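Fuver Door Pack - README

Fuver Door Pack is a simulation add-on for the Bravo mobile base. It contains 96 interior layouts and 3064 episodes of door approach, opening and pass-through. Episodes run at most 500 steps. Each layout loads on its own; the Nodstead launcher is optional.

Observations are RGB from the base camera plus joint state. Depth is sold separately under the Banen license.
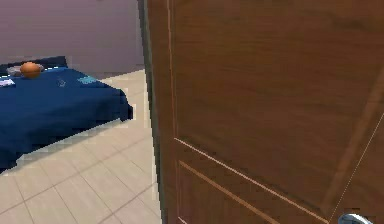 Bedroom layout, rendered RGB. Door partly open, bed and tiled floor beyond.

Known issues
- Handle contact is unstable at low solver rates.
- 40 episodes lack a goal pose - skip them with the filter flag.
- Bedspreads are rigid meshes. Do not use them for cloth work.

Maintainer: Lungile Baloyi. Next release: November.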